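Paying for the County Bridges: A Report on the Proposed Vehicle Registration Fee

By Sibel Güneş
July 19, 2018

This report looks at a plan to raise the yearly vehicle registration fee in Findum County and spend the money on bridge repair. I read the county's budget summary and the minutes of the February meeting where the plan was first presented.

Background

The county owns 82 bridges. Most are short spans over creeks and drainage ditches. The engineer's office rates eight of them as poor, and two of those have posted weight limits. The longest, on Baysal Road, carries school buses and grain trucks. When its limit was lowered, trucks had to go through the town of Monis instead.

Bridge work is now paid for out of the general road fund, which also covers snow removal, mowing and patching. In a bad winter there is little left for bridges by spring.

The proposal

Owners of passenger cars would pay $8 more per year. Owners of heavy trucks would pay $100 more. Farm trucks driven fewer than 2,258 miles a year would pay the passenger car rate. The money would go into a separate account that could be used only for bridges. The fee would end after eight years unless the county council voted to renew it.

Arguments for and against

Supporters say the people who use the roads should pay for them, and that a separate account makes the spending easier to follow. They also point out that a closed bridge costs drivers time and fuel.

Opponents say a flat fee is unfair to people with low incomes, who pay the same on an old car as others do on a new one. Some council members would like to cut other spending first. Haulers in Grudura Township object to the truck rate because many of their trips are outside the county.

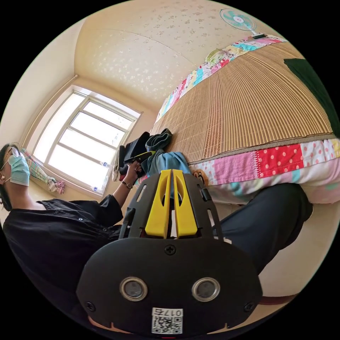
STUDENT REPORTS

What I found

The minutes do not say how the mileage of farm trucks would be checked. Owners might have to report it themselves, and the draft has no penalty for a wrong number. It also doesn't say which bridge would be repaired first. I think both points should be settled before a vote. A lower rate for older cars would answer part of the fairness complaint, but it would bring in less money and the repairs would take longer.

Filed under: Local Government, Taxes, Transportation

Related reports
Who Pays for Snow Removal?
How a County Budget Is Passed
School Bus Routes in Monis
Weight Limits on Rural Roads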